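Kollik play corner -- progress report, 5/28/20
To: Halldóra Thygesen
From: Tove Kirkegaard

We're two weeks off opening the corner and it is looking lovely! Tullio has been through the donated toys and kept 45 of them, with 41 cleaned and labelled so far. The soft toys turned out to be in far better shape than we feared, and the striped ones are already everyone's favourites.

The shelf is filling up faster than I can sort it. The cartoon sheets are printed and stacked there for now, and Brian wants to bind them into little booklets, 40 if the paper lasts. I think that's a great idea -- it would mean one more box of card, which we can cover from the May money.
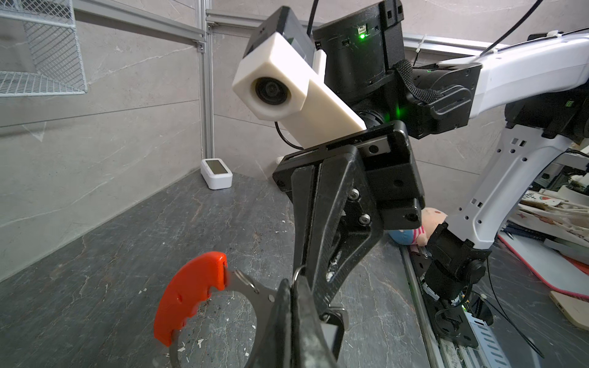

Still to do
Labels for the last few toys. Tullio has them in hand.
A proper home for the pink-edged board, which is lying at a slant on the shelf at the moment. Brian would like it on the wall by the door.
A second shelf, same depth as the first. Þröstur is getting a price from Zelmont.

Spending is within the grant. I'll send the receipts once the card has been paid for.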